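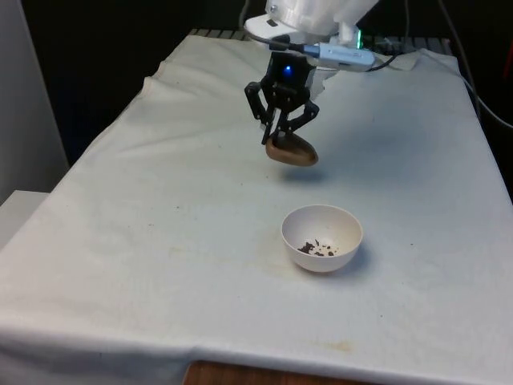 So the budget is due Friday and I have a spreadsheet with 9 rows, and I want to talk about the ones I got wrong the first time. If you're a small outfit pricing out your first arm, maybe this saves you a bad April like mine.

Quick background for anyone new. I do planning for Vanlow, we mix and pack dry goods in Fultville, and Bülent Kaplan (who signs things) asked me in the winter to find out what it would cost to put an arm on the scooping bench. I went off and got a price for an arm. I was so proud of that price! Then I sent it to Nermin Yüksel, who has bought this stuff before, and she wrote back one line: "And what does it hold things with?"

Right. The gripper is its own line. Often it comes from a different company, with its own lead time and its own cable, and then there's a mounting plate so the two will bolt together. The plate was $200 on our quote and I had never heard of it. Two fingers is plenty for us, by the way. I got talked halfway into a fancier hand and I'm glad I slept on it.
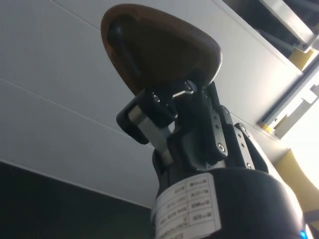 Robot gripper with something brown and rounded in its grip, looking up toward the ceiling.

The next thing I missed was the small stuff. Cables, spare cables, adapters, brackets, fingertips. I had put down zero for all of it. Tülin Öztürkmen went through the list with me on the phone, and when we added it up we were at $1,085, and that's before shipping. She says to budget for fingertips like you budget for printer ink, and I've started a separate row for them.

Then there's time. I had the arm down as arriving, getting bolted to a table, and working by lunch. Soylu (the integrator we're leaning toward) quoted 7 days on site, and that's just setup and training, with Leandro Yáñez doing most of it. The other bidder, over in Okamthorpe, came in cheaper but left training off completely, so I asked them to requote with it included and I'm still waiting. Compare the same rows or you're not comparing anything - I wish I'd made up my own blank form and sent it to both of them on day one.
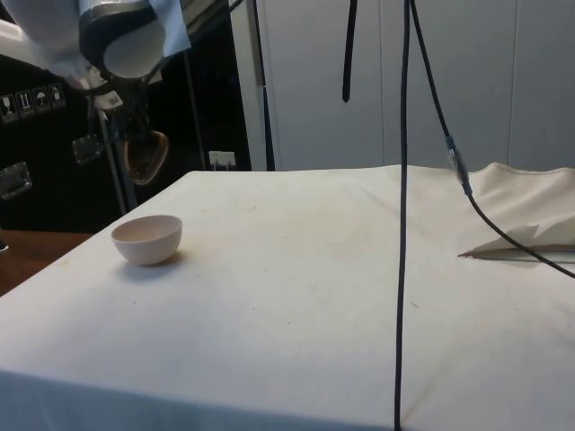 I also went back and forth on cameras. My first draft had one, pointed at the bench, and the second draft has one for the bench and one for the wrist. Nermin thinks the wrist one can wait until the next budget year. I think if we wait we'll end up paying Soylu for another visit, so it stays in for now and Bülent can cross it out if he wants to.

Oh, and test materials! Cheap bowls, cheap scoops, tablecloths, plus whatever you're going to spill. It's a tiny row but it all has to come from somewhere, and last month it came out of my own pocket. Birsen Güneş in accounting was very nice about the receipts. She'd still like me to stop.

I'll post the full list once it's approved. If you've bought a used arm and lived with it for a while, please leave a comment, I have questions about the warranty.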